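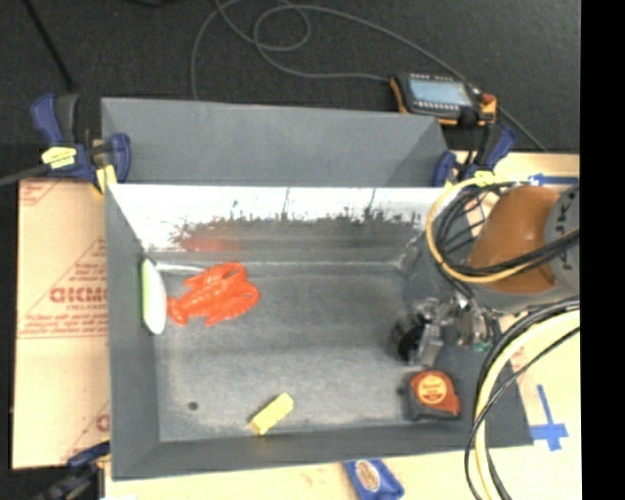

Ruvico Introduces Zendlow, a Hard-Serve Ice Cream Base for Small Frozen Dessert Shops

New base is formulated for low-overrun, high-inclusion ice cream and will ship to independent shops in June

FLOLLGATE – Ruvico, a manufacturer of dairy bases and stabilizer blends for the frozen dessert trade, today announced Zendlow, a liquid ice cream base designed for dense, hard-frozen ice cream with a high proportion of solid pieces. The product will be available to independent shops, restaurants and small wholesale producers beginning in June.

Zendlow is supplied pasteurized and homogenized, ready to flavor and freeze in a standard batch freezer. It contains milk, cream, sugar, nonfat milk solids, egg yolk and a stabilizer blend of locust bean gum and guar gum. It contains no artificial colors or flavors. The base is sold unflavored, with a vanilla version to follow once the first production cycle is complete.

The product addresses a specific production problem. When cookie dough, nuts, brownie pieces or candy are folded into a conventional base, the added material interrupts the structure of the ice cream. At low inclusion rates the effect is small. At higher rates the finished product can crumble at the scoop, and large pieces tend to pull away from the ice cream around them. Shops often respond by raising the serving temperature, which softens the product and shortens its life in the display case.

Zendlow uses a higher level of milk solids than Ruvico's existing Alva base, along with a revised ratio of the two gums. The result is a mix with greater viscosity at the point of extrusion, so that pieces stay suspended while the product is still soft. After hardening, the ice cream can be held and served colder than Alva without becoming brittle.

"Alva was developed for a smooth product with little or nothing added to it, and it remains the right choice for that work," said Finlay Menzies, director of product development at Ruvico. "Customers were using it for very heavy mix-in flavors and asking us why the pans were breaking up on the second day. The answer was in the formula. We could have adjusted Alva, but that would have changed the product for everyone who was satisfied with it."

Development and Testing

Zendlow was developed at the Ruvico plant in Flollgate over three formulation rounds. The first round used a single gum and was set aside after storage tests showed ice crystal growth at the edges of the pan. The second corrected the texture but left a slight coating on the palate, which test panels noted most often in fruit flavors. The third is the version now entering production.

Samples were frozen, hardened and stored in 3-gallon tubs, then moved through repeated temperature changes to imitate a display case that is opened throughout the day. Each sample was checked for shrinkage, surface ice, firmness at the scoop and distribution of pieces from the top of the tub to the bottom. Inclusions tested were chocolate chunks, cookie dough, roasted almonds, shortbread, caramel pieces and cashew brittle.

Brittle was the most difficult of these. Uncoated brittle draws moisture from the ice cream and softens in storage regardless of the base used. Ruvico recommends that brittle and other hard sugar pieces be coated in fat or chocolate before they are added. The recommendation is printed on the technical sheet supplied with each order.

Nine independent shops used the base under ordinary working conditions ahead of the launch. Their comments led to two changes. The recommended aging period before freezing was lengthened, and the instructions for adding alcohol-based flavorings were rewritten with a lower upper limit.

Handling and Use

Zendlow should be kept refrigerated on arrival and shaken before opening. The base should be aged overnight with any liquid flavoring already added. Cocoa and nut pastes should be blended into a small quantity of base first, then returned to the main batch.

Solid pieces should be chilled before use and added as the ice cream leaves the batch freezer, when the paddles can no longer crush them. Pieces added at room temperature will melt a thin layer of the surrounding ice cream, and this layer refreezes as coarse ice. Finished tubs should be moved to a hardening cabinet immediately and left closed overnight. Tubs should not be stacked until fully hard.

The base is not intended for soft-serve machines. Its viscosity is above the range that most soft-serve pumps are built to handle, and Ruvico will not supply it for that purpose. Operators who run both formats can continue to order Alva for soft-serve – the two products ship together and carry the same shelf life.

Zendlow contains milk and egg. It is produced on a line that does not handle nuts, wheat or soy. Shops remain responsible for allergen labeling once other ingredients have been added.

Packaging and Availability

The base will be sold in a 2-gallon bag-in-box format, packed two to a case. The bag has a wide cap that accepts the same dispensing tap as Alva, and no new equipment is required for shops that already use the older product. Cases are marked with a production code and a use-by date on two sides.

The first production cycle is set at 3480 cases. Existing Ruvico accounts may place orders ahead of general release, with deliveries leaving the Flollgate plant each Thursday. New accounts will be opened in the order in which applications are received. Minimum order is three cases, which may be mixed with Alva. Pricing is available on request from the Ruvico sales office.

Sample cases will be offered to shops that have not previously bought from the company, limited to one per address. Each sample includes the technical sheet, a set of starting recipes and a chart of suggested inclusion rates by weight. The recipes cover chocolate chip cookie dough, almond fudge, salted caramel shortbread, toasted coconut and a plain sweet cream.

"The plain sweet cream is in there for a reason," said Menzies. "A shop should freeze one tub with nothing in it first and find out how firm it sets in their own cabinet. Cabinets vary more than bases do."

A half-day training session on high-inclusion ice cream will be held at the Flollgate plant in June, starting at 9 a.m. Attendance is free for account holders. Topics will include piece size, coating, hardening times and case temperature. Places can be reserved through the sales office.

About Ruvico

Ruvico produces liquid dairy bases, stabilizer blends and sorbet syrups for independent ice cream makers and food service customers. All products are made at its plant in Flollgate. The company does not operate retail stores.

Media Contact

Press Office, Ruvico, Flollgate
Product samples and technical sheets for Zendlow and Alva are available to trade publications on request.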